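Pre-Run Safety Check — PC Assembly Cell, Bay 10
Kiradcombe Shared Workshop
Project: Kakow (desktop tower build, two arms)
Date: February 8, 2019
Controller: Damavus, both arms

Mark OK / FIX / N/A. Comments go under the item, not on the back.

1. Power and e-stop
E-stop within reach of the bench stool — OK
Second e-stop on the door side — OK
Tower unplugged from wall before arms are enabled — OK
Comment: pulled the cord and hung it on the hook. Please keep doing this.

2. Arm limits
Speed cap set — OK
Joint limits loaded for both arms — OK
Payload value matches the gripper — FIX
Comment: still had the old Chae gripper weight in there. Changed it, saved, needs a second pair of eyes before anyone raises the speed cap.

3. Wrist view and clearance inside the case
Wrist camera feed live on the monitor — OK
Fingers visible in feed — OK
Loose cables outside the case clear of the approach — FIX
Comment: look at left side of the feed. Black cable curled up by the corner, another one running toward the case. Clip them down before the next run. Rear slot latches are blue and easy to find at least. 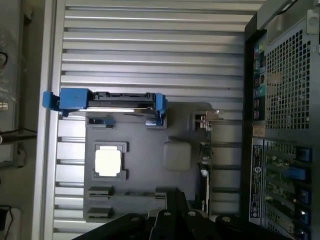

4. Table and fixture
Tray bolts tight — OK
Case clamped, no rocking — OK
Parts seated in their holders, nothing leaning — OK
Drive holder upright, no play — OK
Comment: tray is the third print. Earlier ones warped. Check the drive slot every time anyway, its the tall one and the gripper comes in right over it. RAM slots fine.

5. Gripper and hoses
Finger screws, paint marks lined up — OK
Camera cable strain relief — OK
Cable loop free through full wrist rotation — FIX
Comment: thick black cable off the gripper swings wide to the right. Want another tie point higher up. Blue loop on the left is fine where it is. Cycle counter says 3365, finger pads were due at 2000. Pads ordered, not here yet.

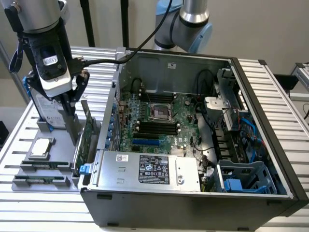

Item 5. Gripper over the hard drive, case open on the right.

6. Static and part handling
Strap on for anyone loading the tray — OK
Ground lead from table to post — OK
CPU socket on the board inspected before run, no bent pins — OK
Grip force for cards set low — OK
Comment: cards get their own force setting. Do NOT copy the drive one over. Somebody did this in October and we lost a card.

7. Card pick
Card held by fingers only, not touching the camera housing — OK
Path from tray to case clear of the drive — FIX
Card holder checked for cracks — OK
Comment: card hangs vertical, contacts showing, good. But drive with the blue tab is standing right below the fingers. Add a lift waypoint, 100 mm up before going sideways. Second arm stays parked behind the case untill that's in.

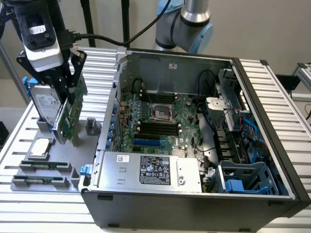
Item 7. Green card in the fingers, drive upright in the tray beneath.

8. People
Floor tape visible — OK
Sleeves, lanyards, hair — OK
One person on the pendant, says "moving" out loud — OK
Visitors behind the tape — N/A

9. Shutdown
Arms parked, brakes on
Gripper empty
Loose screws back in the lidded tub
Comment: fill in at end of session, left blank for now.

Open FIX items: 2 (second check), 3, 5, 7
Slow mode only while any of these are open. Initial next to each one when its done and leave the sheet on the clipboard by the Kiradcombe door.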